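From: Modupe Okafor
To: grippers-and-hands list
Subject: Re: [hands] Two-jaw or multi-finger for cloth? And which controller settings

Hello all,

Sorry for the slow answer, we were moving the cell to another room in December and my mail was left behind. I put the earlier question first and then my answer, so that it can be read without the archive.

> We have two Makovar arms on a bench and a budget for one pair of end
> effectors. The task is textile handling, mostly small towels and
> shirts. Our integrator says a two-jaw gripper is enough and that
> fingers are only trouble. On this list I read the contrary. Has anyone
> run both on the same arms with the same cloth? I am also interested in
> whether the Otinix controller can hold a soft grip for a long time, or
> if it drifts. Cable routing advice is welcome too, we break a lot of
> them.
>
> Uzor

We did run both, on the same pair of arms and with the same cloths, so maybe our numbers are useful to you. The two-jaw grippers were the Nistovau ones with the flat rubber pads. The hands are the multi-finger ones we have used since spring. The controller was Otinix for both, same firmware, and the same operator did all the teleoperation, to keep at least this thing constant.

The task was a simple one. The cloth lies on the table folded, the arms take it by the left and the right end, lift it, open it, and lay it down again. We made 58 trials with the jaws and 58 with the hands. A trial was good if both ends were still held after the lift and nothing had slipped through.

With the jaws we had 33 good trials. Most of the bad ones came from the same problem: the jaw takes only the top layer, and when the arm pulls, the lower layers stay on the table. You can go lower with the jaw, but then it pushes on the table, and our arms stop with a force error. I think your integrator has not tried it with a folded cloth. With one single layer the jaws are good, maybe even better, and they are for sure faster to set up.

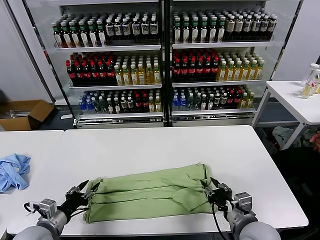

With the hands only 5 trials were bad. The fingers can come to the end of the cloth from the side and pinch all layers together, so the height of the wrist is less critical. This was for us the biggest difference, more than the grip force. A few millimeters of error in height would spoil a trial with the jaws, and with the fingers we did not even notice it.

The price for this is time. The calibration of the hands takes much longer, and you must repeat it after each restart. Also the operator needs training. Our first days with the fingers were worse than any day with the jaws, and I did not include them in the numbers – you may find this unfair, and I would understand.

About the Otinix controller: yes, it drifts. When we hold a soft grip, the force goes slowly up, and after 5 minutes the drive of the thumb gives a temperature warning. For short holds you will not see it. There is a parameter called "hold current limit" in the expert menu, and the default is too high for cloth. We reduced it step by step until the cloth started to slip, then went one step back. With this the warning did not come again. If you use position mode instead of force mode there is no drift, but then the thickness of the cloth must be known before, and with folded things this is difficult.

About the cables: we also broke some. The hand cable needs a free loop behind the wrist, bigger than you think, or it is pulled when the wrist turns to its end position. We first fixed it tight along the forearm with ties, because it looked cleaner, and this was a mistake. Now we leave it loose and check before every session that it does not go between the hand and the table.

One thing I could not compare is thick material. All our cloths are thin, and for a bath towel I would expect the jaws to have a problem with opening width, but this is only my opinion. If somebody on the list has tried jeans or a heavy towel with either type, I would like to read about it.

So for your case, with shirts and small towels that arrive folded, I would buy the hands. If they arrive flat and in one layer, take the jaws and spend the rest of the money on a better wrist camera – ours is too slow and this is our next problem.

I can send the table with all the trials, also the bad ones. Please write to me directly, the list does not accept attachments.

Best regards,
Modupe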